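Blotchy patches on a light wood plank table after wiping with dish soap. Strip it or leave it?

Posted by Niamh Heffernan in Furniture Care and Finishing
Tags: hardwax oil, water marks, plank tops, maintenance

I have a light-colored wood table made of parallel planks. It was finished with hardwax oil before I got it, two coats according to the seller, product unknown. I have been wiping it down with a damp sponge and a drop of dish soap. After one winter of this, there are dull areas along three of the seams and the grain feels raised when I drag a fingernail across it. Water used to bead. Now it spreads and leaves a darker spot for a while.

The room sits at 70 degrees F most of the day and gets dry in January. Pictures of the top with the sponge and bottle on it:

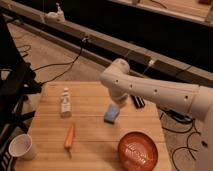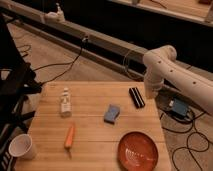

What I need to know

a) Can the dull areas be recoated on their own, or does the full top have to be sanded?
b) Is dish soap the cause?
c) Do I need to fill the seams?

I have a random orbital sander and discs in 120, 180 and 240. I would prefer not to remove the top from the base. It is screwed on from below through slotted brackets and one of the screws is already stripped.

2 replies, sorted by score

Ertuğrul Uçar
Accepted by original poster

Taking these in order.

a) Hardwax oil can be spot repaired, which is the main reason to use it. Polyurethane cannot be, at least not without a visible edge. First confirm what you have. Put a few drops of mineral spirits on an area under the table edge, wait a minute and rub with a white cloth. If the cloth picks up a waxy residue, treat it as hardwax oil. If nothing comes off and the surface stays glossy, you may have a film finish and the rest of this does not apply.

b) Dish soap is a likely contributor. It is made to break up oils and it will slowly pull the wax out of the surface. Standing water does the rest. The seams go first because water sits in them after the faces have dried. Raised grain means water has reached bare fiber. Change to a pH-neutral wood soap, wring the sponge until it does not drip, and dry the top with a towel right after. Do not use the scouring side of a two-sided sponge on any oiled surface.

c) No. Do not fill the seams. The planks move across their width with the seasons and a hard filler will crack or get squeezed out. If crumbs are the concern, clean the seams with a wooden toothpick and a vacuum brush.

Repair procedure:

Clean with mineral spirits and let the top dry overnight.

Hand sand the dull areas with 240 on a cork block, with the grain. Sand full plank widths and stop at a seam. The seam hides the transition. Leave the orbital in the cabinet for this, as it will leave swirls that show once the oil is on.

Vacuum, then wipe with a cloth barely dampened with mineral spirits.

Apply a very thin coat of clear hardwax oil with a white nonabrasive pad. Buff off all excess after 15 minutes, or whatever the can says. If the surface feels sticky the next day, too much was left on.

Repeat once after 24 hours. Keep water off it for a week.

Lay used rags flat outdoors or submerge them in water in a metal can. Oil-soaked rags can self-heat and catch fire when wadded up.

Regarding the brackets: leave them alone. Slotted brackets are there so the top can move. Replace the stripped screw with one a gauge thicker, same length, and check that length against the thickness of the top before you drive it.

Raelene Trevaskis

I would just sand the whole thing and put poly on it. Did mine with Proltum satin, 90 minutes between coats, and never had to think about it again. Wipes clean with anything. You do have to get all the old wax off first or it will fisheye.

Comments on this reply

Ertuğrul Uçar: Getting all the wax off is the hard part. It goes deeper than the surface, and sanding dust packs it into the seams. If she goes this way she should put a coat of dewaxed shellac down first and test on the underside.

Niamh Heffernan: Mineral spirits test left a yellowish waxy smear on the cloth, so I am going with the spot repair. Does the new oil need to be the same brand as the old?

Ertuğrul Uçar: No. Match the sheen. Matte over satin will show in low light. Do one plank near the back first and look at it after dark with a lamp on.

This thread has been viewed 1,691 times.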